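Una tarde de cestas en Tunlow

El centro de ensayos de Tunlow abre sus puertas un viernes al año, y este junio había cola en la acera antes de las 10. Familias con carritos, estudiantes de formación profesional, un grupo de jubilados que había venido en autobús y una cronista que llevaba meses pidiendo que la dejaran entrar. Al cierre, el contador de la puerta marcaba 1.420 visitantes. Para una nave industrial a las afueras, en plena ola de calor y con una sola máquina de café, me parece una barbaridad.

Yo iba, lo confieso, por el brazo grande. El programa prometía en la sala principal una demostración de paletizado a toda velocidad, con luces y cuenta atrás, y la vi, y aplaudí como todo el mundo. Pero me pasé la mayor parte de la jornada en la sala del fondo, la del proyecto Medano, delante de una mesa blanca en la que un robot movía cestas. ¡Cestas de mimbre, de las de poner el pan! Volví tres veces. A la tercera, el técnico que atendía las preguntas me acercó un taburete sin decir palabra.

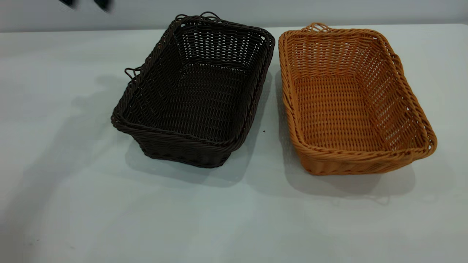
Las dos cestas de la demostración, en la mesa de ensayos de la sala Medano.

Medano es un proyecto de manipulación de objetos domésticos, y su gracia está en que trabaja con cosas compradas en cualquier bazar. El equipo tiene un armario entero lleno: coladores, ovillos, paños, escurridores. El inventario, pegado con celo en la puerta, iba por el número 607. Las cestas entraron pronto en la lista y siguen ahí porque dan guerra. Una caja de cartón tiene caras planas y esquinas que se dejan medir. Una cesta tiene paredes inclinadas, un borde retorcido como una soga, asas que asoman por donde les parece y una trama llena de agujeritos por los que se cuela la luz. Para nosotros es una cesta y punto. Para un sistema que calcula distancias a partir de imágenes, cada agujerito es una duda: ¿aquí hay pared o hay fondo?

Me lo explicaron con una paciencia admirable (había a mi lado un niño que preguntaba mejor que yo). El problema se complica con el color. La cesta clara se recorta con suavidad sobre la mesa y enseña bien sus sombras; la oscura se traga los detalles, sobre todo por dentro, y al programa le cuesta más distinguir dónde acaba una hebra y empieza la siguiente. Por eso ensayan con las dos, y por eso cambian la iluminación de la sala entre tandas. Un panel junto a la puerta resumía los últimos resultados con una franqueza que agradecí: había una columna de agarres buenos, otra de agarres dudosos y otra, nada corta, titulada sencillamente «al suelo».

Luego está la fuerza. La pinza tiene que apretar lo justo para que la cesta no resbale, y las paredes ceden. Si aprieta demasiado, el borde se comba y la pieza sale girada; si se queda corta, adiós. Los dedos que usa el equipo los diseña Bednárik, un taller pequeño que tenía su propio rincón en el vestíbulo, con una bandeja de prototipos que se podían tocar. Me entretuve un buen rato allí. Hay dedos romos, dedos afilados, dedos con una curva que recuerda al pico de un ave, y da mucho gusto pasarlos de mano en mano e imaginar para qué servirá cada uno. El taller anota en cada prototipo con qué objeto falló. En varios ponía «cesta».

Volví a la sala justo cuando empezaba otra tanda. Se hizo ese silencio raro que se forma alrededor de las máquinas cuando están a punto de hacer algo sencillo. La cesta naranja subió, se inclinó un poco en el aire y una señora a mi espalda dijo «ay» en voz muy baja, como si fuera su propia vajilla.

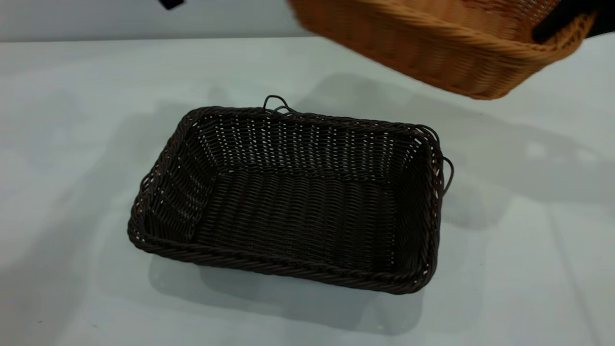

Cómo se enseña a una mano

En la pared contigua, un monitor mostraba lo que captan las cámaras del puesto. Las fijas miran la mesa desde fuera y dan el plano general. La de la muñeca viaja con la pinza y ofrece algo mucho más extraño, un mundo de primeros planos y fondos borrosos en el que cuesta orientarse. Me quedé hipnotizada. Una reconoce de golpe que lleva toda la vida cogiendo cosas sin mirar apenas, guiándose por el tacto y la costumbre, y que todo eso hay que ponérselo al robot por otro camino.

Ese camino son los ejemplos. Una persona del equipo maneja el brazo a distancia, repite el movimiento muchas veces y el sistema guarda las imágenes junto con las posiciones de cada articulación. Con ese material se entrena después un modelo que intenta hacerlo por su cuenta. El programa que ordena las grabaciones se llama Druvel, y a juzgar por el cariño y los insultos con que hablaban de él, lo han escrito ellos mismos a deshoras. Druvel permite buscar, por ejemplo, todas las veces que un dedo se acercó demasiado al borde de una cesta oscura, y ver las tomas seguidas. Me dejaron probarlo. Escribí «asa» y salió una lista larguísima. 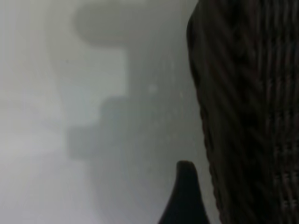
Lo que más me gustó fue la conversación sobre los errores. En la sala grande todo estaba ensayado para salir bien, como es lógico con tanto público. En la del fondo nadie escondía los tropiezos, y los comentaban en voz alta, con un vocabulario propio que fui apuntando. Un «beso» es cuando el dedo roza la pieza antes de tiempo. Un «paraguas», cuando la cesta acaba boca abajo. La «siesta» es mi favorita: el brazo se detiene a medio camino, sin motivo aparente, y todos esperan a ver si se decide. El equipo conserva también esas grabaciones, bien etiquetadas, y sostiene que les han enseñado más que muchas de las buenas.

Pregunté para qué quiere alguien un robot que mueva cestas. La respuesta corta fue que para nada, de momento. La larga habló de cocinas de comedores escolares, de almacenes donde cada recipiente es de su padre y de su madre, de personas con poca fuerza en las manos que agradecerían una ayuda en casa. Me advirtieron también de que falta mucho. El puesto funciona sobre una mesa despejada, con pared lisa detrás, y una cocina de verdad a las dos de la tarde es otra historia. Me gustó que lo dijeran así, delante de todos, sin que hiciera falta insistir.

Hubo turno para el público al final de la jornada. Se podía manejar el brazo con un mando doble, 10 minutos por persona, y me apunté sin pensarlo. Es dificilísimo. Las manos saben perfectamente lo que quieren y el mando no se entera; se acerca una demasiado, se aleja, pierde de vista el asa, se le cansan los pulgares. Logré arrastrar la cesta un palmo y me felicitaron con una generosidad excesiva. El niño de las preguntas, que iba detrás de mí, la levantó a la primera y la dejó donde estaba.

En Tunlow preparan ya la próxima apertura, y la sala Medano quiere traer tapas, que por lo visto son el siguiente quebradero de cabeza: tarros, ollas, fiambreras con pestañas de las que no encajan nunca. La entrada es gratuita y conviene llegar temprano si se quiere turno con el mando. El taburete de la sala del fondo está a la izquierda, junto al monitor.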